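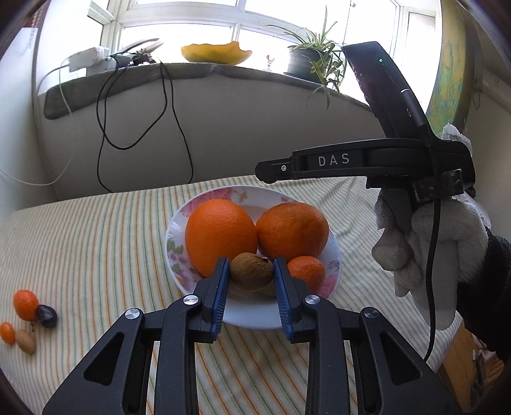 Mixed fruit on the floral plate, window side.

Print this page | E-mail this thread

Forum > Kitchen > Storage and Ripening

Topic: Kiwi on the same plate as the oranges, yes or no

garer_kitchen
My kiwis stay hard for two weeks and then collapse in a day. Current arrangement is in the photo: one small kiwi, two large oranges and a mandarin, all on one plate on the table near the window. The kiwi has started to wrinkle. The kumquats and the date are on the cloth because I sort the small stuff separately. Is the wrinkling a ripeness sign or water loss? And does the citrus make any difference to it?

L. Bodin
Water loss, in most cases. A kiwi ripens by softening. The skin can stay fairly tight through the whole process if humidity is reasonable. Wrinkled and firm means it dried faster than it ripened. Wrinkled and soft means it is past its best, though usually edible. Press near the stem end with your thumb. The color of the skin gives you very little.

Citrus makes no practical difference. Oranges do not ripen further after picking and give off very little ethylene. If you want the kiwi to move, put it in a paper bag with an apple or a banana and check it daily.

tessier_d
Disagree on the last part. One moldy orange puts out a good deal more ethylene than a sound one, and a plate lets fruit touch. I keep citrus apart for that reason. Also, what is the pale yellow-green one under the kiwi? If that is an apple or a pear, it matters more than the oranges do.

L. Bodin
Agreed on mold. None of the citrus in the photo looks moldy to me, so I was answering for sound fruit. Fair point about the one underneath.

garer_kitchen
It's a pear. I had not thought of it as part of the problem.

tessier_d
Then there is your ethylene source. Take it out and the kiwi should hold longer.

Afroza M.
I weighed mine in March, for whatever it is worth. A bag of 12 kiwis came to 1386 g on the first day. Half went in the refrigerator drawer, half in a bowl on a bright sill. The sill half lost weight visibly faster and all of it wrinkled. The drawer half looked the same as when I bought it. I was using a Jendell scale that reads to 1 g, so small differences are real enough. One batch only, no repeat.

I would move the plate before I moved the pear. Daylight through glass warms the skin and the air by a window is often dry.

tessier_d
Without humidity readings that is a test of refrigerator against sill. It says nothing about the pear.

Afroza M.
Correct. I didn't claim it did.

mwangi_k
Kumquats: do not leave them loose on a cloth for long. Thin skin, very little pith, they go leathery in a few days at room temperature. Covered container in the refrigerator. Dates are fine out for a week or more if they are the drier kind — the soft ones are better chilled.

What is the beige oval thing next to them, a nut or a pit?

garer_kitchen
Almond in the shell.

mwangi_k
That can stay where it is.

garer_kitchen
Update, 07/11/2025. Pear eaten. Two new kiwis went into a paper bag with a banana and gave to the thumb on day four. The wrinkled one was firm in the middle and sour. Citrus is now in a wire basket on the other side of the room.

L. Bodin
Consistent with drying ahead of ripening. Four days is normal with a banana.

tessier_d
The basket is an improvement. Turn the oranges over when you check them, the mold starts on the underside.

157 views | 14 replies

This site uses cookies to remember your login and display settings. By continuing to browse you accept their use.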